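Home Forums Air and Atmosphere Members Search Log in

Low-cost ozone sensors reading high in humid mornings, what do you do?

siqueira_air
I run two small ozone monitors near the Dradlow bypass. Every morning the raw values go up before there is enough sun to make any ozone. I think it is the humidity, but I would like to hear from people who have compared with a reference instrument.

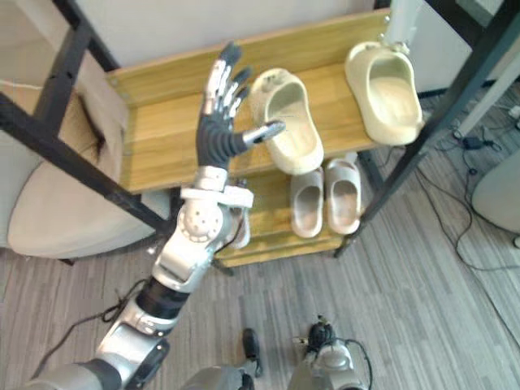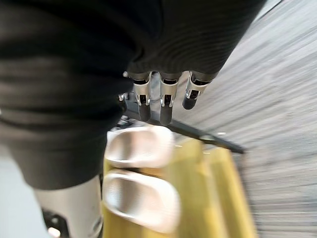 The robot arm on both pictures, the shoe rack only on the first.

Back to the sensors. I have 2,507 hourly values starting in June. The false peak is on most days with fog and on almost no dry day.

mossy_inlet
It is a known problem with metal oxide sensors. Water on the surface changes the resistance, and the chip reads this as gas. Do you log relative humidity inside the housing or outside? It makes a big difference, inside is usually warmer.

siqueira_air
Outside only. I did not think about inside.

kelp42
I do not agree that it must be water. Close to a road you have nitrogen dioxide in the morning traffic, and many cheap ozone sensors respond to it also. Foggy days are often days with little wind, so the exhaust stays near the ground. You can have both things in the same hour and you will not separate them with one sensor.

mossy_inlet
Possible, but he says the peak comes before the sun. Is it also before the traffic?

siqueira_air
It starts before the traffic and continues into it. So maybe you are both right.

unside_station
We had one monitor next to the reference station in Unside for 13 weeks. A linear correction with humidity and temperature removed most of the morning error. It did not work in the week after heavy rain, and we never found the reason. Please do not use our coefficients, they are only good for our unit.

kelp42
And that is my problem with these corrections. You fit them in one season and then people use them the whole year. If the sensor gets old, the correction is wrong and the graph still looks nice.

unside_station
Yes, so you must repeat the comparison. We do it again every June.

mossy_inlet
Siqueira, try a cheap test. Put one monitor in a closed box with a dish of salt water and a charcoal filter on the inlet. If it still shows ozone there, you have your humidity effect. Wait 600 seconds after closing before you write down anything.

siqueira_air
Thank you, I can do this with the older unit. Does the charcoal also take out nitrogen dioxide?

kelp42
A good part of it, if it is fresh. Old charcoal, I would not trust.

skutum
Same trouble here with a different model. I just delete all hours over 90 percent humidity.

unside_station
Then you delete your nights, and your daily average becomes too high. Better to mark them and keep the raw file.

skutum
For the eight-hour maximum in the afternoon it changes nothing for me. But ok, I will keep the raw file.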